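Hilen cloth episodes: read me first

Hello! These are 1,000 two-arm episodes recorded in September 2025, and 600 of them have a fault you need to know about. The left gripper kept dropping out for 3 seconds or so (cable strain at the wrist, we think) and the logger carried on writing the last good value. So the file says "closed" while the jaws may well be open. Sorry!

I've set left_stale to 1 on every episode I caught. Please don't train on those without masking the left gripper channel. The right arm is fine throughout, as far as I can tell.
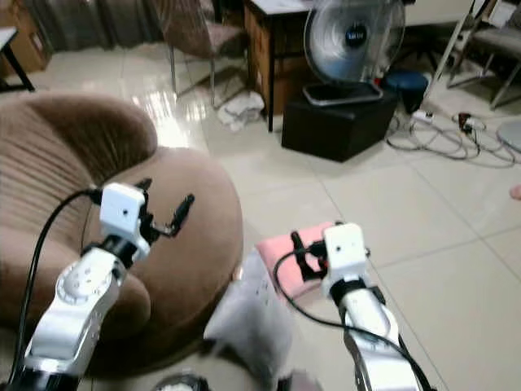 Left gripper open over the armchair, right one above the pink cloth.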